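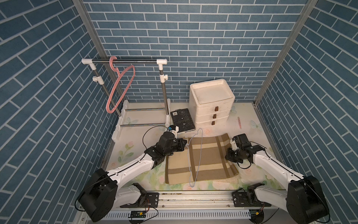

Subject: Re: [Hunthorpe-allotments] Water butts and the standpipe
From: Iulian Bălan

Thanks for the figures. A few points before Monday, and an answer to the question about the lower plots.

On Monday evening Chala wrote:
> The meter at the top gate read 582 when I shut the stopcock for the
> winter. I have not drained the lower run yet as the valve by plot 19
> is stiff and I didn't want to force it. Does anyone know if it turns
> the usual way? Also, are we still going halves with Urkthorpe on the
> big tank, or has that gone quiet?

The valve by plot 19 turns the wrong way. It was put in upside down when the pipe was moved, so clockwise opens it. Give it some oil, leave it overnight and try again with the long key from the shed. If it still won't move, leave it and I will come down with a wrench. Once it is open, the two taps on the lower path need to be left open as well or the pipe won't empty.

The tank has not gone quiet. Urkthorpe have been offered a 3,000 litre one from a farm that is giving up its polytunnels. It is green, it has a lid, and the outlet is the old size, so we would need an adaptor. They want to know by the end of November if we are in. My own view is that we should say yes, but only if it stands on our side of the hedge, where the ground is level. Last time the shared tank was on theirs and we had to ask for the gate key every time.

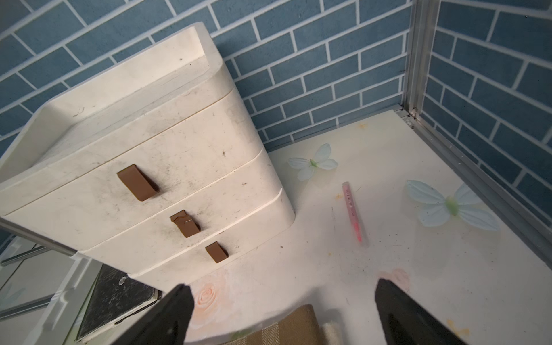

Whoever takes it on will also need to think about the base. Slabs on sand will do if the sand is packed down hard. I have 2 slabs left over from my path and they can go towards it.

On butts: please empty yours before the frosts and leave the tap open. The one on the Wundari plot split at the seam last winter and was full to the top when it went.

If you have spare guttering, reply to the list and say what length.

Iulian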